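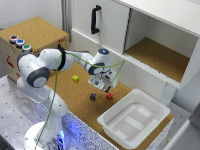

Cable routing and speed limits for a small arm on a shared bench
Posted in: Benchtop automation, 19/02/2021

marlow_t

We have a small six-axis arm bolted to a perforated metal bench, with a cork-topped table next to it for pick and place. The task is simple. It picks cubes off the cork and drops them in a plastic bin. The gripper cable runs along the outside of the arm, held by one strap at the elbow, and hangs loose from there to the wrist.

Two things came up when our safety person walked through. First, she wanted the cable fixed at more points. Second, she asked for the document that says we can run without a fence. I said it was a collaborative arm and she said that was not an answer. We run at 400 mm/s most of the time. Payload is well under the limit.

What do the standards want here, and is there a normal way to dress the cable? The arm came through Skariteck and their manual has half a page on this.

Pak-hei Fung

Your safety person is right on both counts.

On the fence: the arm being sold as collaborative tells you what the arm can do. The assessment is of the whole application, so that means arm, gripper, part, table, bin, and whoever stands there. ISO 10218-2 covers the integration side and ISO/TS 15066 has the contact limits for different parts of the body. Read them together. You need a written risk assessment that lists each task (normal running, loading cubes, clearing a jam, teaching points) and each place a person could be hit or pinched. With a bin on the table, put down the gap between the gripper and the rim of the bin. Fingers go there.

400 mm/s may be fine or may not. It depends on the moving mass and what part of the body can be reached. A hand caught against the tabletop is a different case from a hand that can move away, and the allowed values are different too. If you can borrow a force gauge, measure it at the worst spots and keep the readings with the assessment. If you change the gripper or the speed, do it again.

On the cable, what we do in our shop:

Strap it on each long link, close to the joint but not over it.
Leave a service loop at every joint, sized with that joint at the far end of its travel.
Use wide hook and loop straps. Zip ties cut into the jacket.
Jog every axis slowly through the range the program uses and watch the cable the whole time.
No sharp bends near the gripper. Look up the minimum bend radius for moving use, which is larger than the one for fixed use.
Check it on a schedule and write it down. Ours is every 70 hours of running.

A long sagging section can catch on the bin or a cabinet edge. I would fix that before you run again.

rjk582

Just get a cable sleeve, Erari sells a kit and Caruso has a cheaper one. Took me ten minutes. We never did any paperwork and it's been fine for 3,000 cycles.

marlow_t

Thanks. I added straps on the forearm and lowered the speed until we can measure. The template we have from Mutlow only has one line for "robot motion" so I'm splitting it up by task like Pak-hei said. Still looking for a force gauge to borrow.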